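4. Setting up the Tellura rainwater filter

Read this section through before you open the carton. The filter is meant for roof-collected water that goes to toilets, laundry and garden taps. It does not make water safe to drink.

Before you start

You will need a flathead screwdriver, thread tape, a bucket and the bag of fittings marked B. Check that the tank is at least a quarter full and that the outlet valve is closed.

CAUTION: Turn off the pump at the wall and open one garden tap to release the pressure. Do not loosen any fitting while the line is under pressure.

4.1 Mounting the housing

1. Choose a wall out of direct sun, below the level of the tank outlet.
2. Hold the bracket level and mark both holes. Leave 28 inches of clear space under the bracket so the bowl can be lowered and the cartridge pulled out.
3. Drill, plug and fasten the bracket. Hang the housing on it with the arrow pointing away from the tank.
4. Wrap the threads with tape, clockwise, and screw in the two elbows by hand. Finish with a quarter turn of the wrench.

Note: The arrow on older housings is molded into the cap and is hard to see once the unit is up. Mark it with a paint pen first.

4.2 Fitting the cartridge

5. Unscrew the bowl and rinse it with clean water.
6. Take the cartridge out of its wrapper and stand it in the bowl, open end up.
7. Set the O-ring in its groove. A thin smear of silicone grease is enough. Do not use petroleum jelly, which swells the rubber.
8. Screw the bowl back on by hand.

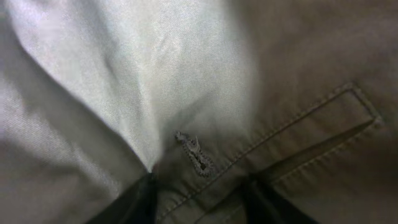 4.3 First flush

9. Open the tank valve a quarter turn and let the bowl fill slowly.
10. Press the red button on the cap until water comes out in a steady stream, then let go.
11. Open the tank valve fully and turn the pump back on.
12. Run the garden tap into the bucket until the water runs clear. The first few gallons may be gray with carbon dust. Pour them on the garden or down the drain.
13. Close the tap and check each joint for drips. If a joint leaks, turn off the pump, release the pressure and tape it again.

4.4 Cartridge life

Replace the cartridge after 54 days of dry-season use, or sooner if the flow at the tap drops. After a dust storm or a wildfire nearby, disconnect the downspout and let the first rain run to waste.

Order replacements by part number 143. Emgate cartridges are the same length but have a different end cap and will not seal in this housing.

Write the date of each change on the label inside the back cover.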